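2019-08-18

So the Rondia is finally back on four wheels, and I only swore at it twice. If you read my last post you know I'd been putting off the rear brakes since November, partly because of the weather and partly because I hate drum brakes with my whole heart (the springs! who came up with those springs?).

I ordered everything from Skenoline this time. Shoes, hardware kit, wheel cylinders and a parking brake cable came to 37 dollars less than my usual place wanted, and the box showed up early. The cable was the wrong length, though. I'd typed in the number off the old one, and that old one must have been put on by a previous owner who didn't care much. I sent it back, picked up the right one at the Ueda counter across town, and paid full price like a chump. 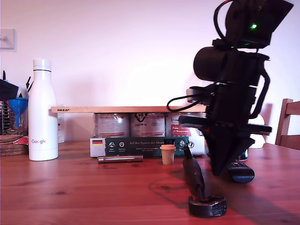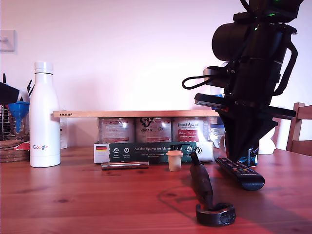
The knotty wooden table, twice, with a can in the second one.

Anyway, the driver's side took me all afternoon. The adjuster was rusted solid, so I soaked it overnight and went at it again in the morning with a bigger wrench and a lot of coffee. The passenger side was done before lunch! Same parts, same tools, go figure.

I've put about 400 miles on it now and it stops straight, with a nice firm pedal. There's still a faint squeak backing out of the driveway, which I'm ignoring until it gets louder.

Next up is the valve cover gasket. I have the Fludulia one sitting on the shelf already, and if anybody has used theirs on the older engine, please leave a comment and tell me whether you added sealant at the corners. The forum is split and I'd like to do this one once.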